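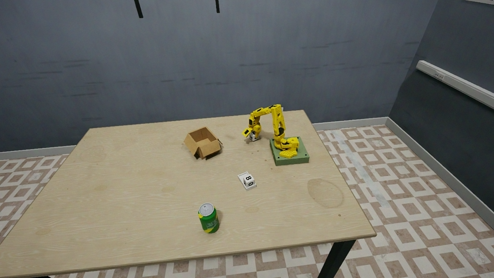 # How a Robot Arm Learns in a Pretend Room

Suppose you want a robot arm to pick up a can and put it in a box. You could do it with your eyes half closed. For a robot, it is a long job made of many small jobs, and every one of them has to be written down as software.

Software is a set of instructions that a computer follows. A robot arm has motors and joints, but without software it just stands there. The software has to find the can, choose a way to reach it, move the joints, close the gripper and check what happened.

The people who write these instructions often test them in a **simulator** first. A simulator is a computer program that makes a pretend world. It's a bit like a video game, except that you don't play it. The robot's software does.

## What is in the pretend world?

The simulator in this explainer is called Jetora. Its pretend world is one room with a table, and a small yellow robot arm stands on a green base on the table. There is also an open cardboard box, a white tray, a cube with numbers on it and a green drink can.

None of these things can be touched. The can has no drink in it, and you could not lift the table. But the computer keeps a list of facts about each one: how big it is, how heavy it is, how slippery it is and where it is right now. When the robot bumps the can, the computer works out which way the can should tip or slide.

Jetora works this out 165 times for every second of pretend time. Each time is called a **step**. Between one step and the next, things move only a tiny bit. If the steps were too far apart, a fast gripper could jump straight through a can without touching it, which can't happen on a real table.

## Job one: seeing

A camera gives a computer a picture, and to a computer a picture is a big grid of numbers. Each number says how bright or how colorful one tiny dot is. Nothing in the grid says "can" or "box."

The part of the software that turns the dots into objects is called **perception**. In our project it is a program named Thaler. Thaler has been shown thousands of pictures with the right answers attached, such as "the can is in this spot." After enough of those, it can make a good guess about a picture it has never seen.

It still makes mistakes. Tables have stains on them, and wood has pale knots. An early version of Thaler thought a knot was a small brown object and sent the robot to pick it up. The gripper closed on nothing, again and again.

This is one reason the pretend room isn't perfectly clean. There are scuffs on the wall and marks on the wood. The floor has a busy pattern of squares. If Thaler only ever saw a spotless white room, it would get confused in a real one.

Cubes with numbers are useful for another kind of practice. A number can be sideways or upside down, and the software has to read it anyway. An 8 looks almost the same when you turn it upside down. Turn it on its side and it looks quite different.

## Job two: planning

Once the software knows where things are, it has to choose a path. This is called **planning**.

You might think the best path is a straight line. Often it isn't. The arm could knock over the can on its way to the box, or hit its own elbow on something. The planner tries out many paths inside the computer and throws away every one that ends in a bump. From the paths that are left, it picks a short, smooth one.

Our planner is called Tivix. It tries 40 paths before it picks one. If all of them end in a bump, it makes up a new batch and tries those.

**Try it yourself.** Put a cup in the middle of a table and a spoon behind it. Pick up the spoon without going over the top of the cup. Now do it again slowly and say every move out loud: "shoulder forward, elbow out, wrist turns left." That is the kind of list a planner has to make.

## Job three: moving

A plan is only a list of places to go. **Control** is the part of the software that gets the arm to those places.

Control asks the same question over and over: "Where am I, and where should I be?" If the elbow is a little too low, the motor pushes up. If it has gone too high, the motor eases off. Asking, fixing and asking again is called a **feedback loop**. You use one when you carry a full glass of water across a room.

If the pushes are too strong, the arm shakes. If they are too weak, it is slow and droops. Finding the right amount is called **tuning**, and it can take a whole afternoon for one joint.

## Why not use a real robot?

People do, later on. But a real robot can break, and a real can gets dented. Someone has to put everything back after each try. In a simulator you press a key and everything is back in its place.

You can also run many pretend rooms at the same time. On the computers in Doldale, where Jetora is made, 22 rooms run side by side all night – each with the can and the box in different spots. In the morning, the team looks at a list of the tries that went wrong.

The pretend world is never exactly right, though. Real motors get warm. Real cardboard bends in odd ways. Software that does well in the simulator may do badly the first time it runs on a real arm. Engineers call this the **reality gap**.

## Words to know

**Simulator:** a program that makes a pretend world for testing.

**Perception:** working out what is there and where it is.

**Planning:** choosing a path.

**Control:** making the motors follow the path.

**Feedback loop:** checking and fixing, over and over.

**Reality gap:** the difference between the pretend world and the real one.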